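# House Log, Haworth Residence, October

Entry opened at 7:40 in the morning, Room 302. 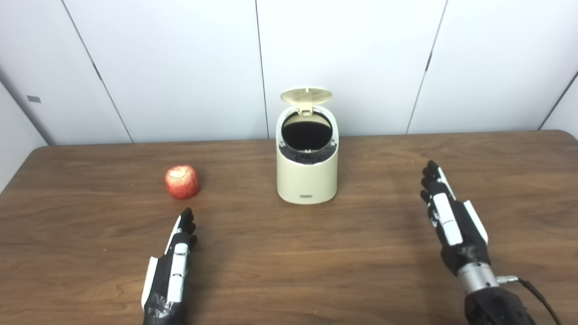 The first matter for the day was the question of small waste bins, which has remained open since the residents' meeting. It was agreed at that meeting that each study room should have a bin of its own for food scraps and that the large bins in the corridor should be kept for paper and packaging. The office has until the end of October to say which bin will be bought. I intend to settle the matter before then and have set aside most of today for it.

The cream bin with the beige lid was considered first. It is small enough to stand on a table, and I am inclined to think that a table is the proper place for it during study hours. Residents who must get up and cross a room with an apple core do not always do so. Last winter the office received 5 written complaints regarding fruit left on window ledges, two of them concerning the same ledge. A bin within reach will not cure this entirely, but it should help.

The apple on the table beside it has been bitten at the top and has a good deal left on it. House rules make no mention of unfinished fruit. I have noted that the wording in the residents' handbook, "food waste," has been read by some to mean only cores, peels and crusts, and that a half-eaten item is often kept for later and then forgotten. The next printing should read "any food not intended to be eaten the same day." I shall submit the change to Fongchan Yimyam, who keeps the handbook in order and prefers to receive changes in writing.

On the subject of lids, I record the following for whoever takes over this log. An open bin is convenient at midday and unpleasant by evening. The lid is to be closed whenever the room is left, including for meals. The old bins on the second floor had no lids at all, and the fruit flies in September were a direct result, in my opinion. Mr. Yimyam does not share this opinion and attributes the flies to the potted plants. The plants were moved to the stair landing as a courtesy to both views, and there they remain.

11:15. Telephone call with Feltel, who supply the liners. The black liners are sold in cartons of 200, and the price has not changed since spring. The clear liners are slightly less expensive. I was asked which the residence preferred and replied that black had always been used. On reflection, I would add that a clear liner in a pale bin shows everything placed in it over the rim, and that this would be disagreeable on a table where people are reading. The order will be for black. A full year's supply for all rooms would come to 2,000 liners, and the storage closet will not hold that many beside the winter blankets. I have asked for delivery in two parts.

It should also be recorded that liners are to be tucked in properly. A liner left hanging over the outside of a bin looks careless and catches on sleeves. The person replacing the liner is to press it down to the bottom of the bin before any waste is put in, and to see that the lid will close afterward. I showed this to the two new floor assistants in the spring, and both have kept to it. One of them folds a spare liner and leaves it under the one in use, a practice I had not thought of and have now asked the other floors to adopt.

Lunch was taken at the desk. The soup from the kitchen was very good today - leek and potato, with more pepper than usual.

2:30. Inspection of the tables on the third floor. The wooden tables have held up well, and their warm brown color does much for rooms with pale walls. Two tables in the east rooms have rings from cups and will need attention before the open house. Felico's wax has been used until now, though the last tin went on unevenly and left the surface dull. I have asked Leston to send a sample of theirs. Until the tables are treated, a felt pad is to be placed under any bin kept on one. I will cut the pads myself from the remnant in the sewing room, which is dark green and of no other use to us.

A resident asked during the inspection whether it is quite clean to keep a bin on the same table where people work and occasionally eat. The question is a fair one. My answer was that a bin emptied every evening and wiped every morning is cleaner than most of what is set down on our tables, school bags in particular. She was not fully persuaded. I have written the point down for the next meeting, where it may be discussed at proper length, and I will not oppose a rule that bins stand on the floor in rooms where meals are taken.

4:50. The emptying schedule for the third floor has been drawn up and posted by the elevator. Evening collection is at eight. Food scraps go to the compost barrel behind the laundry, and liners go to the main container. Residents leaving for the autumn break are asked to empty their own bins before departure, and I have underlined this sentence on the notice twice.

Still to be done: the letter to Mr. Yimyam, the green felt, and the key to the storage closet, which has been sticking again. I have put a little graphite in the lock and will try it in the morning.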